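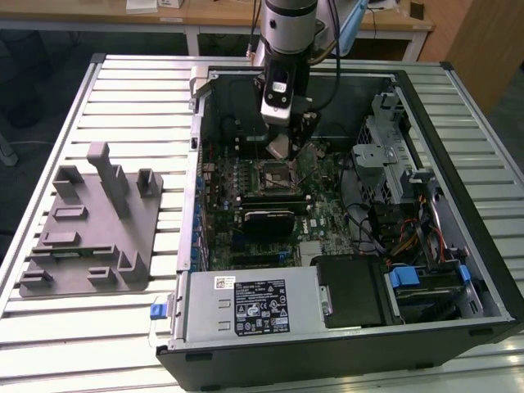
Filed under: Home Computing > Buying Used

Used office tower or new mini PC for my dad's store?

Fiifi Quaye
OK, so my dad runs a little hardware store in Jollville and he's still doing his books on a laptop with a cracked hinge and no letter E. I've finally talked him into a real desktop (it only took two years!) and now I can't decide what to get him. He needs email, a web browser, Draltemis for the inventory, and somewhere to put his 2,343 photos of fishing trips. That's the whole job.

There's a surplus place near me selling old office towers for $70 without a drive. Or I could get the new Flalus mini, which is $279 with everything in it. Half of me loves the old towers. You can open them up on the kitchen table, reach everything, swap the memory yourself. The other half remembers that I live three hours away and I'm the one he calls when the printer won't print.

Things I've thought about so far:

1. Price. The tower wins until I add a drive, more memory and a keyboard that doesn't have somebody's lunch in it. Then it's closer than I'd like.

2. Repairs. I know my way around a full-size board and I've changed a processor or two. On the mini I'd be mailing it back to somebody. 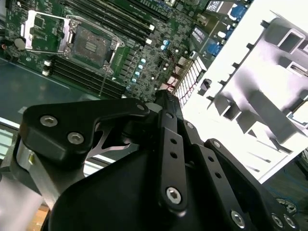
3. Space. His counter is already covered in paint chips and key blanks. A tower would have to go on the floor, and that floor is basically sawdust.

4. Noise. He says he doesn't care. My mom does the payroll back there and she very much cares.

What would you do?

pinecone_pete
Tower, no question. I've bought surplus office machines for my whole family and the only one that ever quit on me had a bad power supply, and that was a ten-minute swap. Put in a fresh solid state drive, max out the memory and he won't know it's old. Do check which version of Windows it can run before you pay, though. That's where people get burned.

One more thing, if you ever pull the processor, clean off the old thermal paste and put on new stuff. Don't reuse it to save a couple of bucks.

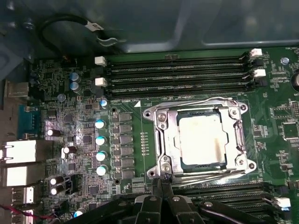 bawa_bound
Going to disagree with Pete. A machine you love fixing is a great machine for you. Fiifi's dad is going to be standing at a register with a customer waiting on a box of screws, and he wants the thing to turn on. Get the mini, stick it to the back of the monitor, done. I moved our whole front desk in Bawa over to small ones last February and I don't miss the towers one bit. My feet have somewhere to go now!

pinecone_pete
Until the fan dies and it's glued in there.

bawa_bound
Mine isn't glued, it's four screws. But sure, some of them are a pain.

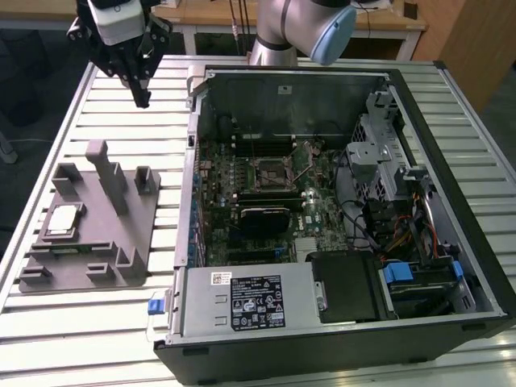

Posted by Afia Ackah, 9:40 pm

Has anybody asked about the sawdust? My uncle had a cabinet shop and I used to vacuum out his computer every couple of months. Gray felt, an inch thick. Whatever you buy, get it up off the floor. A wall shelf behind the counter would do it, and then a tower is fine too.

Also, power. I put a meter on my old tower and it sat at 38 watts just idling, so if he leaves it on all night (mine would!) that's worth a thought. And please set up a backup for the fishing pictures before you touch anything else.

Fiifi Quaye
Ugh, the sawdust. Good call. I'll ask him if he'll let me put up a shelf, he's funny about that wall. Leaning mini for the store right now, and maybe one of the $70 towers for me.

pinecone_pete
Get two, you'll want the parts.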